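Does your table tennis bat really need two colours?

Pick up a bat and look at both sides. One is probably black and the other red. Plenty of people will tell you the red side is the fast one. Should you believe them? Let's check. 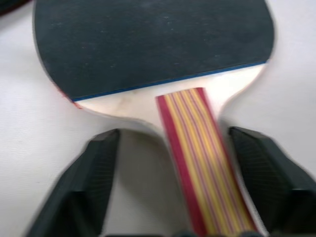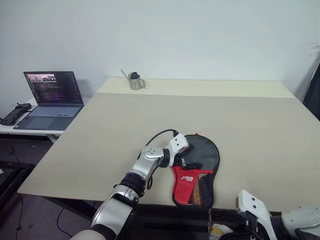
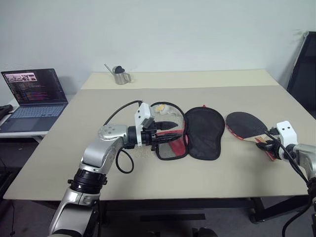 Words by Bidov
Staff writer, Prelwood Junior Science Pages

What's a bat made of?
Under the rubber is a flat piece called the blade, and it's mostly wood. The blade gets narrow near the bottom and joins the handle. On the bat in the first picture you can see pale wood between the dark rubber and the striped handle, and a sliver of red at the rim.

Is red faster than black?
Not because it's red. Colour doesn't push a ball. What matters is how grippy the rubber is, how thick it is and whether there's a spongy layer underneath. A maker can put fast rubber on either side, or the same kind on both.

So why bother with two colours?
Some players use a different rubber on each side and flip the bat during a game. If both sides looked the same, the other player couldn't tell which one had hit the ball. Two colours make it fairer.

Do bats need a case?
People who sell cases say yes. We're not so sure it has to be a fancy one. Dust makes smooth rubber less grippy, so a cover does help. The last picture has a mesh case with red trim and a plain black fabric cover shaped like the head of a bat. Mesh has holes, though — and dust is very small. Would it keep much out? We'd want to see a test first.

Try it yourself
You need a bat, a ball, a ruler and a friend.
1. Lay the bat flat on a table, red side up, and have your friend hold the handle down.
2. Drop the ball on the rubber from 15 cm up.
3. Write down how high it bounces. Do this 6 times.
4. Turn the bat over and do the same on the black side.

Did one side win every time? If the scores are mixed up, you can't say much yet. And even if red wins by 2 cm, you've only tested one bat. Borrow another and start again.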